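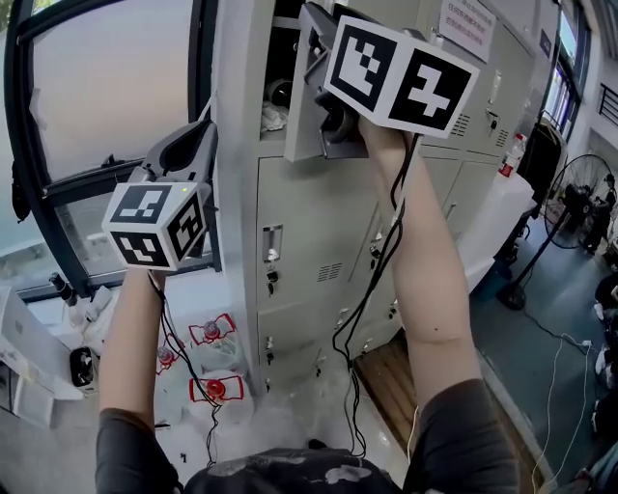
A locker is a poor trade for a desk

October 2024

I was given a locker in August. It came with a four-digit code, a laminated card about what may be kept in it, and an email telling me that I was now free. Free from what, the email did not say. I had a desk until the Friday before, and on Monday I had a metal door at chest height and the right to sit anywhere.

I work for Ilside, a mid-sized insurance back office. We are 334 people on paper, and after the refit there are 106 places to sit. I have no quarrel with the arithmetic as such. Plenty of us are home two or three days a week, and I can see why a company would rather not heat a floor full of empty chairs. What I can't swallow is everything that was said to us about why it would be good for us, and I have started to suspect that the people saying it didn't much believe it either.

What we were promised

The word used most was "collaboration." If you sit in a different spot each day, the argument goes, you bump into people you would never otherwise meet. Claims meets legal. Legal meets payroll. Ideas pass between them over the coffee machine.

I have tried to catch this happening. I've sat next to people from four departments I had no dealings with before, and I still have no dealings with them. We nod. They put on headphones, I put on headphones, and at five they wipe the desk down with one of the little cloths and leave. I could not tell you most of their names, and they would be within their rights to say the same about me.

Meanwhile the people I do need to talk to are scattered over two floors. Maritza Carhuamaca trained me and knows the old policy codes better than the system does. For years she sat behind me, and if I got stuck I turned my chair. Now I send her a message, she answers when she sees it, and if it's complicated we book a call. We have held calls while both in the building. Once we could hear each other through the wall and also, half a second later, through the laptop.

I would call that less collaboration. The consultants from Histamholm, who drew up the plan, would call it an adjustment period. It's a handy phrase, and I notice it has no end date on it.

The app

You can't just walk in and sit down, of course. You book through Flurkalow, which shows the floor as a map with green and gray squares. Booking opens at noon the day before. By quarter past, the window seats are gone, and so is anything with two monitors.

Supporters of the system say this is fair. Everyone has the same chance at the good spots. I don't think that holds up for a minute. The same chance goes to whoever isn't in a meeting at noon. It goes to whoever lives close enough to come in on a whim, or whoever has learned that you can book a week of seats and cancel the ones you don't want. Fredy Chávez picks up his daughter from half-day kindergarten at noon. He has sat by the printer so many times that people bring him their paper jams.

And what the app measures, it measures badly. It knows a desk was booked. It knows, if you remember to tap the screen, that somebody showed up. From this we get a monthly chart of "space use," and the chart is always pleasing, seeing that the desks were cut until it would be. If you take away two thirds of the plates in a restaurant, the rest will get used a lot. I wouldn't put that on a slide as proof that people like the food.

Small things

I know how this sounds. It sounds like a grown man sulking over his stapler. I've been told so, kindly, by people I respect, and I have thought about whether they're right.

Some of it is sulking. I liked my desk. It had a drawer that stuck and a calendar from a tire shop. I kept a sweater on the back of the chair from September to May, and a mug that didn't match anything.

But the small things were doing some work. Take the chair. I have a bad lower back, and it took me the better part of a year to get one chair set the way it should be. Now I spend the first 9 minutes of each day (I timed it for a while, out of spite) moving levers, raising the screen, finding out that this keyboard is the one with the dead space bar, and walking back to the locker for the thing I forgot. A colleague with much worse problems than mine has to explain her needs again to whoever is on the front desk that week. On the old floor she had explained them once.

Or take paper. The card says lockers are for "personal items and current work." Mine will hold a laptop bag, a pair of shoes, and one binder if the shoes go on top of it. I used to keep reference files at arm's length. I was told to scan them. I scanned them. It is slower to find a clause in a scan than on a page you have opened so often that it falls open by itself, and I don't care how many times someone shows me the search box.

Who gets to stay put

I would be more open to the whole idea if it went all the way up. It doesn't. The third floor has kept its doors. The reason given is confidential conversations, and I'm sure there are some. There are also confidential conversations in claims, where we talk to people about their illnesses and their house fires, and we have them at a bench with a stranger's elbow on either side.

A friend at Villca tells me it's the same over there, except that managers keep their offices and also get a locker.

This is the part I would put to anyone selling the idea. If having no place of your own really makes people sharper and more open to each other, then the people who make the big decisions ought to be first in line for it. When they aren't, I take that as their honest view of the thing, whatever the slides say.

What it's really about

It's about rent. The lease on the second building was up, and letting it go saved a lot of money. Fine! I mean that. Companies have to pay for things and cut things, and I would sooner lose a desk than a coworker. Had somebody stood up and said, "We can't afford both buildings, it's going to be less comfortable, we're sorry," I think most of us would have grumbled for a week and got on with it.

They gave us a launch event with cupcakes. They gave us a survey with 20 questions, of which none was "Do you want this?" The closest was "How excited are you about your new way of working?" with a scale that started at "a little."

I have read the case for flexible offices as fairly as I can manage. I can see it suiting sales people, who are on the road all week, or a team that forms for one job and then breaks up. For the rest of us I would like to see some evidence that was not gathered by the firm that sells the booking software. Ask how long a new hire takes to learn the job now, with no one behind them to turn around and ask. Ask whether people stay. I don't know what the answers would be. Neither does Ilside, as far as I can find out, and I have put the question in writing twice.

For tomorrow I have a seat on the first floor, near the stairs, one monitor. Maritza is on the second. We've booked a call for ten.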